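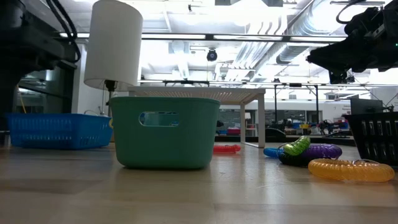
The Montoya Residence Hall storage program will accept household items from returning students until July 12, 2023. Small goods should be placed in open containers so that staff can review them at check-in. Plastic bins and baskets, such as the green bin and the low blue basket on the table, are suitable. Coiled plastic rings should be gathered together before packing, and table lamps must be tagged separately. Tags are available from Liesl Pfister at the Rurkeck desk.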